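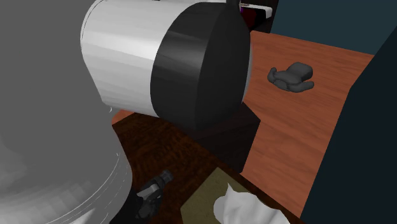 Review: Kaver simulation kit, seen at the Vitthorpe open day

I went to the open day in Vitthorpe in January to see the Kaver kit, which lets you try a robot arm in a simulated room before you buy a real one. The demonstration started at 5 and we were 2 visitors at our screen.

The wood looks good, with grain on the table and the floor. The white tissue is also nice — it has real folds. The close view is less useful to me, the arm hides too much of the table, and dark parts are difficult to separate from the shadow. I prefer the wide view.
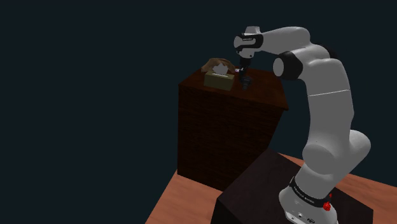
Wide view: the arm, the cabinet and the tissue box.

The background is plain and dark, so I could follow the shape of the arm easily. The small lettering on it I could not read. I would like a lamp setting for the gripper — the Cruzado kit, which I tried before in Gotovside, has one. For learning I still recommend Kaver. My score is 4 stars.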